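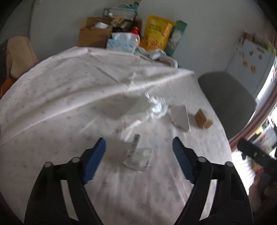
Wedance Home Robotics Club — Gear Reviews

I've been putting off writing up the Trakar hand grippers for ages, mostly so I could give them a proper go on the kind of mess I have at home. Well, they've had it now! If you haven't run into them, it's a pair of handheld grippers with a camera on each. You do the chore yourself with the grippers, the software records what the camera saw and how your fingers opened and closed, and later the arm in the club workshop gets to learn from it. No joystick, no headset, no arm in your kitchen.

Setup first. Pairing the two grippers took me longer than I'd like to admit (the quick start card skips a step, you have to hold the power button on the second one until it buzzes). After that it was quick. Rimantas Stankevičius had warned me to redo the finger calibration every time I swap pads, and I ignored him, and I lost an entire afternoon of recordings where the software thought the fingers were half shut. So please listen to Rimantas.

My test task was table cleanup: little bits of packaging on a wrinkly cloth, the snacks and boxes shoved to the far end. I picked it because it's horrible. A small cardboard box is easy, you go in wide, squeeze, done. But blister packs! They lie flat, they're shiny, and the fingers want to skate right over the top. The trick I ended up with is to come in low from the side and let the cloth bunch up a little under the edge. It looks clumsy and I was sure it would make bad training data — but the clumsy approach is the one the arm copied best.
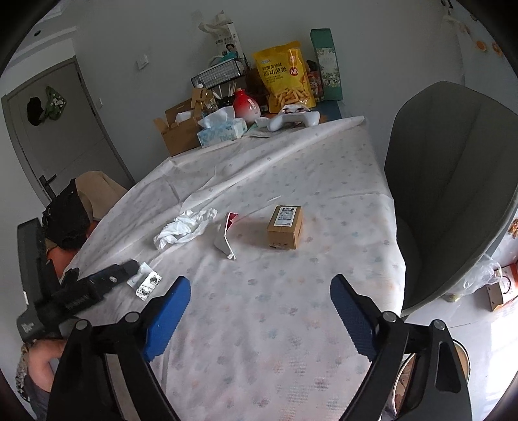

Then there's the wide camera view, and I have mixed feelings. I love how much it takes in, because the arm needs to know where the table ends and I don't want to think about where I'm aiming. On the other hand it takes in everything, your other arm included, so tidy up whatever you don't want in a shared folder. Wahyudi Jugah and I argued about this for weeks. He'd have the narrow lens every time.

Comfort is okay. The grippers are light enough for the first stretch, and then your thumbs start to complain. I got through 300 takes over 9 evenings and wouldn't want to do more than that in one go. The trigger spring could be softer, and it squeaks (a dab of silicone grease fixed the left one, the right one still sings).

I should compare it with the Dratora, which is what the club used before. That's the remote control kind, where you sit with a leader arm and the real one follows. It's lovely for slow, exact jobs and I still reach for it when I'm plugging in cables. For picking up trash it's painful, though, and you can only practice where the robot is. With the Trakar I can record at my own table at 6 in the morning in my socks!

Software gets a grumble. Deleting a bad take needs two menus and a confirmation, and the preview stutters if both cameras are on. Export to Entili worked on the first try, so credit for that.

Would I buy it again? Yes, with the spare pads, and I'd get the long charging cable too. Club members can borrow our set from the gear shelf. Bring it back charged, and wipe the lenses, please.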